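Butcher block top: oil, hardwax or film finish?
Forum > Finishing and Surface Prep > Benches and Worktops
Started May 6, 2021

kerf_and_set
I have a maple butcher block top, edge glued strips, 1-1/2 in. thick. It has been in the shop unfinished since February and it needs something on it before summer humidity arrives. Use is light assembly, glue-ups now and then, no food. Requirements are low sheen, no amber color shift, and repairable in place, as the top is fastened down and I do not want to lift it.

Candidates are mineral oil, Malent hardwax, and a water-based polyurethane. The Malent can says two thin coats. Has anyone run it on a worktop for more than one season?

planesill
Mineral oil never cures. It will migrate into whatever you set on the top and it will interfere with glue on any project part that touches it. Rule it out for a bench.

Hardwax is fine. Sand to 120, vacuum, wipe, apply thin, buff off everything that will come off. Most complaints about hardwax being sticky come from people who left too much on.

dovetail_dissent
Disagree on 120. At that grit the end grain on the short edges soaks up finish and goes two shades darker than the face. I take the faces to 150 and the end grain to 400. The color evens out and there is no adhesion problem that I have been able to measure.

planesill
On end grain, fine. On the face, anything past 150 burnishes the surface and the finish sits on top. The strips in a butcher block also vary in density, so burnishing shows up as stripes.

kerf_and_set
What grit are you starting at? Mine came from the mill with planer marks across three or four strips.

planesill
80, and stay there until the marks are gone. Check with a light held low to the surface. Planer marks you miss at 80 will still be there at 150.

ringporous
I will argue for the water-based poly. Three coats, satin, scuffed between coats. It keeps pale wood pale, and glue squeeze-out pops off with a plastic scraper. Hardwax adds a little yellow on maple no matter what the label says. For a pale top that is the deciding factor for me.

My order of work, for what it is worth:

1. Fill open glue lines with thin epoxy and let it cure overnight. Do not use wax sticks under a water-based finish.

2. Sand the full top in one session so the scratch pattern matches. For the tone I mean by pale, see the strips in this top. Compare yours in daylight before you choose a finish.

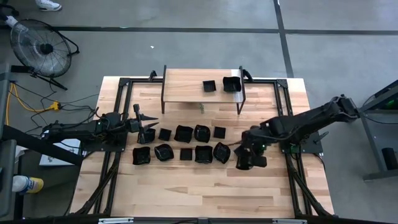
3. Raise the grain with a damp cloth, let it dry, then knock it back with a worn 150 disc. One pass only.

4. Seal the underside with the same number of coats as the face. An unsealed underside takes on moisture faster and the top will cup.

5. Coat the face. Keep a wet edge and work with the strips, full length each time.

dovetail_dissent
Step 4 is the one I would question here. The OP said the top is fastened down. He cannot get a full coat on the underside without lifting it. In that case a film on the face alone makes the imbalance worse. Hardwax slows moisture less, so the mismatch between faces is smaller.

ringporous
Fair. If the top stays put, get to as much of the underside as you can reach with a short roller. If you can reach less than half, I would go with the hardwax too.

endmill_ed
How is it fastened? That matters more than the finish. A 30 in. wide maple top moves about 1/4 in. across the grain between a dry winter and a humid summer. If the screws are in round holes, something has to give, usually a glue line.

kerf_and_set
Eight screws up through steel angle, round holes. I had not planned on slotting them.

endmill_ed
Slot the outer ones across the grain. Leave the center pair fixed so the top stays located. Use washers and stop at snug.

planesill
Agree. And once the screws are out for slotting, the top can be lifted, so the underside question goes away.

kerf_and_set
Point taken. It weighs more than I can manage alone but I can borrow help for an hour. Plan is now: slot the angle, flip, two coats of Malent underneath, flip back, sand, two coats on the face.

ringporous
I still say it will yellow. Do a test board from the offcut first and leave half of it covered for a couple of weeks.

kerf_and_set
Test board is cut. Half hardwax, half poly. I will post the result when there is a difference to report.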